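Why I Spent My Vacation Days Putting Computers Together

6 July 2023
2 comments | 6 shares

So the drive finally went in straight six times in a row, and I have been grinning since lunch!

For anybody who missed the December post: I'm helping Kumudini Thambiah collect demonstrations for a learning system called Adik. The job Adik is supposed to learn is putting parts into a desktop PC. Chip in the socket, card in the slot, hard drive in its bay. I've built computers since I was a teenager and I would have told you all of it was easy. Then I tried doing it through somebody else's arm (a robot's arm), and wow, I have a new respect for my own thumbs.

The way it works is pretty simple to say. One of us drives the arm through the job from start to finish, the cameras and the joint positions get saved together, and that's one example. Then we put everything back and do it again, a little differently. The drive sits at another angle, or the case gets nudged over. We want variety, because a pile of identical runs teaches Adik one trick and not much else. Sewwandi Jayawardena is very strict about this and moves things when I'm not looking. I love it.

We have 913 good ones saved as of this morning. My personal share is 100, which I'm far too proud of.

The holder next to the case gets its own blog post someday. It's a gray plastic stand where the parts wait, and having a fixed home for each part has sped up the resets like crazy. Before that we just laid them on the bench and argued over where they'd been. A few from the bench, since you asked for pictures last time:
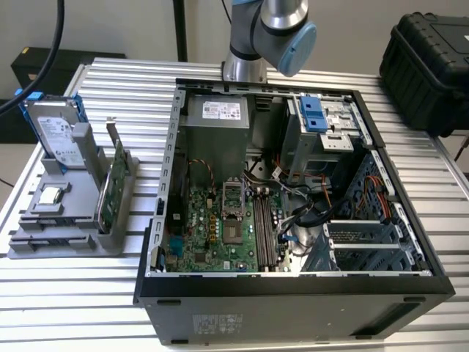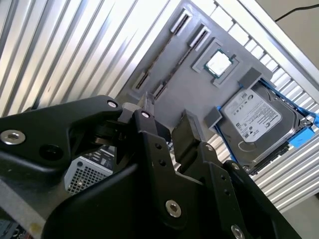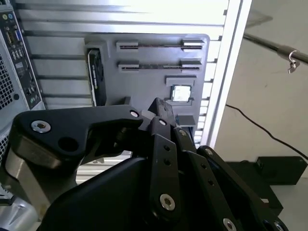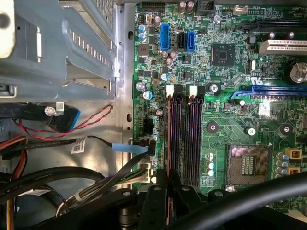
First one: the bench view, with the tower open on its side. The other three are from the gripper's point of view.

I could look at the close-up views all day. When I'm driving, that's the view I trust most, especially for the processor. From the side you think you're lined up and you're off by a hair, and a hair is plenty when there are all those tiny gold contacts down in the socket. My rule now is to stop above it, breathe, look at the close view, and only then go down. Asanka Sultana pointed out that my pauses were getting recorded too, so Adik may well learn to stop and breathe. Fine by me! But we did agree to keep them short.

Something else I've learned is that the sloppy runs are worth talking over before you throw them out. If I bump the edge of a slot and then fix it, that's a keeper, and Kumudini gets excited about those. She wants Adik to see what recovering looks like. If I drop a part and have to reach in with my own hand, that one goes in the bin. We had a long debate over a run where I did the right thing in the wrong order (Malsha Cassim voted keep, I voted bin, it's in a folder called "maybe").

Cables are still the hard part. They're springy, they never sit the same way twice, and they love to drift across the exact place you're headed. I used to tuck them back before every run. Now I leave them wherever they land and work past them, and my runs got slower and a lot more useful.

Next week we start on memory sticks, which need a real push at the end, and I'm already nervous about how hard is too hard. If you've ever taught an arm to press something home until it clicks, please leave me a comment!

Filed under: Adik, tinkering
Share this post (6)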